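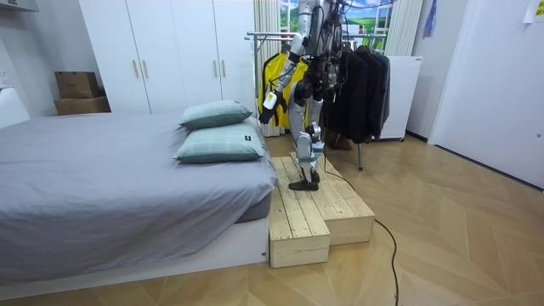

Prev | Next | Thread | Archive

Re: pine steps by the bed
Filed under: Bedroom builds

> Cemton wants 114 for a two-level step. Can I make one
> from pine planks and skip the finish? It would sit on
> oak herringbone, next to a clothing rack.

Yes. I built mine in January, two separate boxes, low one in front. Make the top planks run the same way on both and screw them from inside. I left the pine bare and it has marked a little. Put felt under both boxes or they will scratch the oak. Keep the rack far enough back that hangers clear your shoulder on the top step.

Pendier Home List | Contact the list owner | Back to top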